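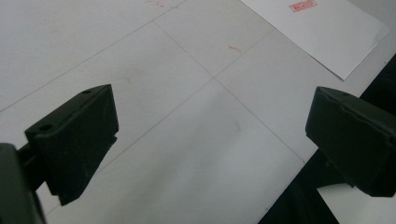 White tile, gray seams

Which grout for pale tile in a hallway?
Posted by quartey_kim, Rorkville

We're redoing our hallway in big pale squares and I'm so excited, but I can't pick a grout color! White or light gray? It gets muddy boots from February on. Budget is $400 for everything but the tile.

Leobardo Maldonado
Gray, gray, gray! I did my kitchen in white grout first and scrubbed it every weekend with a toothbrush. The next house got light gray and I love it. Mix small batches, wipe at an angle to the joints, and leave it alone for 30 minutes before you buff off the haze. Then seal it once it has cured (check the bag for how long). You're going to have so much fun with this!

tilefan567
what he said. also buy one extra bag

Himeck_Dot
We went with white and still like it, but ours is an upstairs bath and we take our shoes off. Try a dab of each on a spare tile and look at it around 8 at night with the lights on.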